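**Harnska 楼二层公共茶水间管理例会会议纪要**

会议时间：五月，星期五上午
会议地点：Harnska 楼二层小会议室
主持：Jenő Juhász（综合管理部）
出席：综合管理部、财务部、安全办公室、二层各部门联络人，保洁服务方 Sikach 现场主管，面包供应方 Benítez 门店代表，应到及实到共14人
列席：Clakell 办公区行政联络人
记录：综合管理部文秘岗

## 一、上次会议事项的落实情况

主持人宣读上次会议纪要，与会人员无异议，予以确认。遗留事项逐项核对如下。

（一）茶水间早餐供应时段的调整已经执行。供应结束时间由原来的正式上班时间推后半小时，各部门联络人反映排队情况有所缓解，但靠近供应结束时仍有集中使用的现象。

（二）水槽下方柜门合页已由物业更换。安全办公室补充，柜内存放的清洁剂仍与一次性纸杯混放，应当分开。Sikach 现场主管表示会后即行调整，纸杯移至上柜。

（三）冰箱内过期食品的清理通知已张贴两次，效果一般。此项不再单独立项，并入本次第五项议题讨论。

（四）饮水机滤芯的更换日期牌仍未制作。综合管理部说明，日期牌的样式须与全楼标识统一，目前仍在等待 Clakell 办公区提供其现行样式。Clakell 联络人答复，样式文件下周内发出。

## 二、关于早餐台及烤面包机的使用秩序

主持人说明，本项为本次会议的主要议题。自早餐台提供烤面包服务以来，二层同事使用面包机的频次高于预期，随之而来的问题集中在三个方面：取用后台面碎屑未及时清理；面包烤好后留在槽内无人取走，后面的人不便处置；以及加热档位被随意调高后未恢复，导致下一位使用者的面包烤焦。

人力资源部联络人反映，常有人放入面包后即离开接电话或回工位，回来时已有他人在等候。等候者既不愿擅自取出别人的面包，也不清楚主人是谁，只能继续等待。建议明确规定，放入面包后使用者不得离开茶水间。
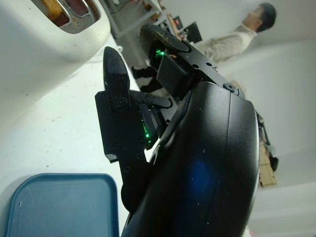
研发部联络人原则上赞同，但认为“不得离开”的表述过于生硬，且难以执行。单次烘烤一般在90秒以内，多数人愿意在旁等候，真正需要规范的是烤好以后无人认领的情形。建议改为：面包弹起后无人取走的，后续使用者可以用食品夹取出，放在旁边的盘内，并不视为失礼。

财务部联络人询问，取出后长时间无人认领的面包由谁处理。经讨论，与会人员同意由保洁人员在供应结束后的例行收整中统一弃置，不再询问。

安全办公室就档位问题提出意见。高档位烘烤较厚或带果干的面包时容易冒烟，二层走廊的感烟探测器距茶水间门口不远，上月曾有一次误报，虽未疏散，但监控室派人到场核实，影响了正常工作。安全办公室建议在旋钮旁粘贴常用档位标记，并在墙面提示中写明带糖霜、黄油及奶酪的食品不得放入面包机。

Benítez 门店代表说明，目前供应的吐司为普通白吐司和全麦吐司两类，均适合以中低档位烘烤；葡萄干面包按楼内要求单独包装，包装上可以加贴“不宜烘烤”的字样。此项不另收费。主持人表示采纳。

本项形成如下决定：

1. 面包弹起后，后续使用者可用食品夹代为取出，置于备用盘内。
2. 使用结束后，应将档位旋回标记位置。
3. 带糖霜、黄油、奶酪或果干的食品不得放入面包机。
4. 槽内卡住面包时，应先拔下插头，待机身冷却后处理，严禁用金属刀叉伸入。
5. 上述内容由综合管理部印制为一页提示，贴于早餐台上方墙面，字号不宜过小。

市场部联络人提出，提示的措辞应当客气一些，二层访客较多，不宜满纸“严禁”。经商议，除第四条关于金属刀叉的表述予以保留外，其余各条均改用“请”字开头。文稿由综合管理部拟定后送各部门联络人传阅，收到意见后定稿，不再提交会议讨论。

## 三、关于台面清洁及托盘摆放

Sikach 现场主管汇报了近期的清洁安排。早餐台每日清洁两次，分别在供应开始前和供应结束后。供应期间保洁人员主要负责走廊及卫生间，难以随时返回茶水间。白色台面对面包屑和擦痕尤为显眼，供应高峰过后，保洁到场之前，台面观感确实不佳。

主持人指出，茶水间是公共区域，保洁服务不能代替使用者随手收拾。会议就此讨论了两种办法：一是在高峰时段增加一次清洁，二是在台面常备托盘和抹布，由使用者自行清理。财务部表示，增加清洁频次须修改服务协议，费用需另行测算；常备用品则可以在现有低值易耗品预算内列支。

多数联络人倾向于第二种办法。关于托盘的用途，讨论中有不同理解。有人认为托盘用来放烤好的面包，有人认为用来放待烤的面包片，也有人一直把它当作放茶包和搅拌棒的地方。主持人认为，用途不清本身就是台面杂乱的原因之一，应予统一。 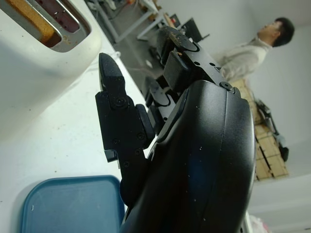
图：早餐台上的白色烤面包机及台面一角的蓝色塑料托盘

经讨论，会议同意蓝色托盘专用于放置待烤及刚烤好的面包，茶包、搅拌棒、糖包一律移至饮水机一侧的收纳格内。前项所称“备用盘”另行配备瓷盘，存放在上柜下层，由使用者自取，用后放入水槽旁的待洗筐。

关于抹布，安全办公室提醒不得将湿抹布搭在面包机或插座上。Sikach 现场主管建议改用一次性厨房纸，并在台面右侧安装纸架。卫生条件优于反复使用的抹布，更换也方便。财务部询问用量，Sikach 现场主管估计，厨房纸连同托盘清洗用品，每月支出约300元。财务部认为该数额可以接受，试行期间按月列支，期满后依据实际领用记录重新核定。

面包机底部接屑盘的清理此前没有明确责任人。Sikach 现场主管确认，接屑盘的抽出清理可以纳入每周一次的深度清洁，在断电冷却状态下进行，完成后在茶水间门后登记表上签字。安全办公室要求登记表增设“断电确认”一栏。此项通过。

产品部联络人另提出，台面与墙面交接处的密封胶有发黄现象，碎屑易积存。综合管理部记录在案，随下半年的小修一并处理，不单独报修。

## 四、关于设备用电及更新

安全办公室通报了茶水间用电检查情况。早餐台所在墙面的插座与微波炉、咖啡机共用一个回路，早高峰三种电器同时使用时，回路负载偏高。检查期间未发生跳闸，但安全办公室认为不宜继续增加大功率电器。

综合管理部说明，曾有部门提出增购一台面包机以缩短排队时间。鉴于回路情况，增购应以改造线路为前提，而线路改造涉及 Harnska 楼的整体配电，非二层可以自行决定。会议同意暂不增购，待物业给出全楼配电方案后再议。

现有面包机的电源线也在检查范围之内。安全办公室要求电源线沿墙面整理，不得绕过台面前缘，不得压在机身下方，更不得与水壶接触。线长有余的部分以扎带收束，但不得缠绕过紧。综合管理部负责采购扎带并在下周内完成整理。 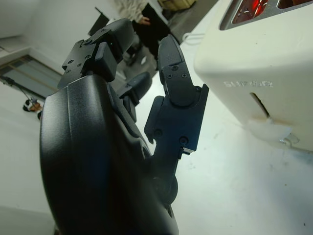 关于加热状态，安全办公室强调，电热元件发红属于正常工作状态，但此时机身上沿及槽口金属部分温度较高，使用者的手和衣袖应当保持距离。机身上方不得放置纸袋、包装膜或其他物品，机身与墙面及收纳架之间应留有空隙。上述要求与会人员均无异议，补入墙面提示。

财务部询问，现有设备如需更换，应在何种条件下提出。主持人答复，出现下列情形之一的，由综合管理部直接停用并报修，无须等待例会：按下手柄后不能锁定；烘烤结束后不能自动弹起；电源线外皮破损；插头有异常发热或变色。维修费用超过购置新机费用一半的，予以更换。

综合管理部就备用机的询价结果作了说明，同等规格产品含运费报价为635元，在部门低值设备额度之内。会议同意将该报价留存备查，当前不作采购决定。研发部联络人建议今后询价时注意接屑盘是否可以完整抽出，以及外壳是否便于擦拭。此意见一并记录。

Clakell 联络人介绍了该办公区的做法。该处早餐台插座设有定时装置，供应时段结束后自动断电，避免下班后有人使用面包机而无人看管。安全办公室认为此做法值得参考，但二层加班人员较多，晚间仍有使用需求，直接断电恐有异议。会议决定由各部门联络人先行了解本部门晚间使用情况，下次会议再作讨论。

## 五、关于冰箱及储物柜

会议简要讨论了冰箱清理问题。现行通知只要求个人食品标注姓名，未要求标注日期，保洁人员无从判断是否过期。会议同意自下月起，个人食品须同时标注姓名和放入日期，无标注者于每周五下班前清出。首次执行前，由综合管理部以邮件方式提前告知全体人员。

法务部联络人提出，清出的食品容器是否一并丢弃应予明确，以免发生争议。经商议，一次性包装随食品弃置，可重复使用的餐盒清空后放在茶水间窗台保留一周，逾期不再保管。

储物柜方面，部分柜格长期存放个人茶叶、麦片，占用公共纸杯和餐巾纸的位置。会议决定上柜中层为公用，下层左侧放瓷盘，其余柜格可以存放个人物品，但不预留、不编号。研发部联络人对“不预留”表示保留意见，认为少数同事因饮食限制需要固定位置存放专用食品。主持人同意此类情况由本人向综合管理部说明后个别安排。

## 六、面包供应事项

Benítez 门店代表汇报，近一个月供应总体稳定，其中有两个早晨因道路施工送达稍迟，已向综合管理部说明。今后如遇延误，将提前电话通知，由综合管理部在二层群组内转告。

人力资源部联络人转达同事意见，全麦吐司切片偏厚，烘烤后中间仍然偏软，也较容易卡在槽内。Benítez 门店代表表示可以改用薄一档的切片，自下一供应周期起执行，价格不变。联络人另询问能否提供无麸质面包，门店代表答复目前可以按预订供应，但须单独包装，并建议不与普通面包共用面包机。安全办公室及综合管理部均认为，现有条件下无法做到设备分开，此类面包暂以不烘烤方式供应，包装上予以注明。

剩余面包的处理维持原办法：当日未拆封的由 Benítez 次日收回，已拆封的由保洁人员在收整时弃置。

## 七、待办事项

| 事项 | 责任方 | 时限 |
| --- | --- | --- |
| 拟定并张贴早餐台使用提示 | 综合管理部 | 传阅后一周内 |
| 粘贴面包机常用档位标记 | 安全办公室 | 下周内 |
| 配备瓷盘、安装纸架 | 综合管理部、Sikach | 本月底前 |
| 整理面包机电源线 | 综合管理部 | 下周内 |
| 接屑盘清理纳入每周深度清洁，登记表增设断电确认栏 | Sikach | 自下周起 |
| 清洁剂与纸杯分开存放 | Sikach | 会后即办 |
| 了解晚间使用情况 | 各部门联络人 | 下次会议前 |
| 提供日期牌样式文件 | Clakell 办公区 | 下周内 |
| 更换全麦吐司切片规格，葡萄干面包加贴字样 | Benítez | 下一供应周期 |
| 发布冰箱物品标注通知 | 综合管理部 | 本月底前 |

## 八、其他

市场部联络人询问，外来访客能否使用早餐台。主持人答复，访客由接待人员陪同时可以使用，费用不另行结算，但大型接待须提前一日告知综合管理部，以便调整面包订量。

下次例会时间另行通知，地点不变。各部门如有议题，请于会前交综合管理部文秘岗汇总。

主持人宣布散会。

审阅：Jenő Juhász
分送：二层各部门、安全办公室、财务部、Sikach、Benítez、Clakell 办公区行政联络人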